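The former governor kept his office on the second floor of the Dorier building, over a shoe repair shop. He had been out of power eleven years. The state paid for the room and for one assistant, and I was the assistant.

On Tuesday a woman from Pledari Press came about the book. She had read the first 20 chapters on the train and she did not like them.

"You leave out the Farus strike," she said.

"I was told to keep it short."

"You spend 53 pages on your first campaign."

He looked out the window. Across the street they were taking the old sign off the Parry Hotel, where he had given his victory speech both times. Two men on a lift were working at the bolts.

"People liked the first campaign," he said.

## 2

She stayed until four. She asked him who had made the call to send the Guard to Farus, and he said it was in the public record. She said the public record had his signature on it and nothing else. He said a signature was usually enough.

I made coffee. When I came back he was telling her about the budget of his second year, which he had balanced, and she was writing none of it down.

"Were you sorry?" she asked.

"The mill opened again in December."

"I read that. I asked if you were sorry."

He told her he would think about how to put it.

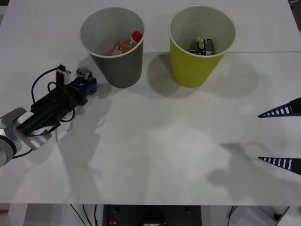

## 3

After she left he asked me for the Farus box. It had been in the closet since we moved in, under the Christmas cards. I cut the tape and set it on his desk.

He read for an hour with his coat on. Most of it was telegrams from mayors. Near the bottom was a yellow pad with his own handwriting, a list of names with ages next to them. I had never seen it before. He went down the list with his finger and stopped at one and went on.

"Get her on the phone," he said.

"The editor? She'll be on the train."

"Then take this down."

I sat and found a pencil. He turned to a clean sheet on the pad, looked at it, and turned back to the list.

"Chapter 21," he said. "I made the call at 20 past six in the morning. I was alone in the kitchen."

He waited for me to catch up, and then he kept going.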